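Ticket: Packing cell, mugs left behind and wrong crate
Opened by: Laurinda Barreto, packing floor, Privcombe
Assigned to: Jhonatan Sotelo
Copied: Yurani Mosquera, Alcides Ccori
Priority: changed from normal to high, then back to normal
Status: closed, with one point moved to a new ticket

Laurinda Barreto, 7:40

Good morning. I write for the packing team. Since the change of settings in November, the arm in cell 2 does not finish the mixed orders. It takes the small goods well, but when a mug comes it goes down, stops over the mug and returns to the waiting position. Then the screen says "item skipped" and one of us must put the mug by hand.

Before the arm we were packing these orders at the long table and each person had her own rhythm. Now we stand by the screen and wait for it to ask for help. On the last shift it asked 14 times. I do not complain about the arm, my shoulders are much better than before. But the plan of the day counts as if nobody must help it, and this is not right.

Please tell us if we do something wrong when we set out the goods.

Jhonatan Sotelo, 8:25

Thank you Laurinda, this is a clear report. You do nothing wrong. I ran the mixed order in the simulation of the cell with the same settings as the floor, and I can repeat the fault there.

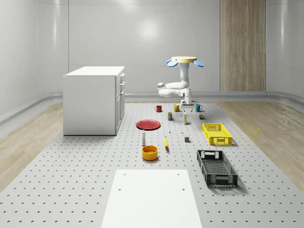

Cell 2 in the simulator, mixed order set out, both crates empty.

The log shows 1,975 pick attempts since the change. The skipped ones are nearly all mugs. Plate, bowl and packages have no pattern that I can find.

Two questions for the floor:
1. When you set out the mugs, do the handles point to one side, or as they come?
2. When the arm skips, do you press Continue or Restart order?

Laurinda Barreto, 9:10

1. As they come. In the training Mr. Llanos told us it is not important.
2. Continue. With Restart it forgets which crate is for which order, and one time it wanted to start packing everything again in the yellow one. So we stopped using Restart. We did not write it down anywhere, sorry, everybody on the shift just knows it.

Jhonatan Sotelo, 9:30

The crate problem is new for me. Please always write such things, also if they look small. I add it to this ticket for now.

About the handles: Abelardo was correct at the time of the training. The old settings looked for the handle first. The new ones, from the Cleseo package, take the mug by the rim and expect free space on both sides of it. If the handle is in the way of one finger, the arm gives up after one try.

Test A, handles mixed. I put the three mugs in one line, so that each has free board around it, and moved the other goods far back.
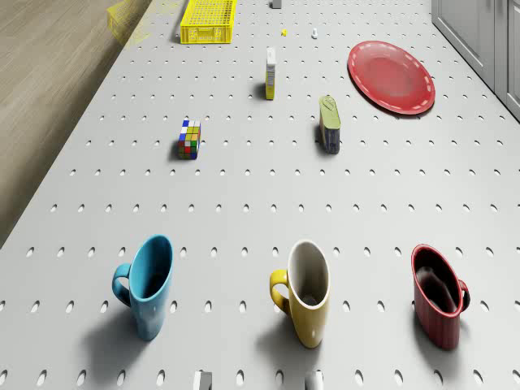 With this layout the distance between items cannot be the cause, and the fault still came. So the spacing is not guilty, and the team does not need to leave more room on the board. I mention it because the note from Hirden last week asked for wider spacing, and this would only make more walking for you.

Test B, same layout, but the wrist is allowed to turn before it goes down. No skips in the whole run.

Test C, as B, but with the limit for one pick raised to 3,000 ms. No difference to B, so I put the limit back.

Yurani Mosquera, 11:05

I approve the setting from test B for cell 2 only. Cell 1 stays as it is until we see a full week.

Also for the daily plan: from the next shift, the time for helping the arm goes in the plan as work time, with its own line. Laurinda, please ask the team to note each call on the sheet by the screen – only the item and the hour, no names. I do not want that this sheet becomes a way to measure people.

Laurinda Barreto, 15:50

We had the new setting from noon. The mugs are going in the crate. It turns the wrist a little before it goes down, and the first times we all came to look if it was broken. Now it asked for help 2 times, both for other things, and they are on the sheet.

One request from the team: can the sound be different for "I need help" and "order complete"? Now it is the same sound and we walk to the screen for nothing.

Alcides Ccori, 16:15

The sounds can be changed in the panel, Ccori can do it on Saturday when the cell is stopped. I will ask Laurinda to choose them, because she is the one who must hear them all day.

Jhonatan Sotelo, 16:40

Closing the mug part. The training sheet is corrected by Abelardo Llanos, handles can still be set out as they come. The crate problem after Restart has its own ticket now, assigned to me. Until it is solved, please use only Continue.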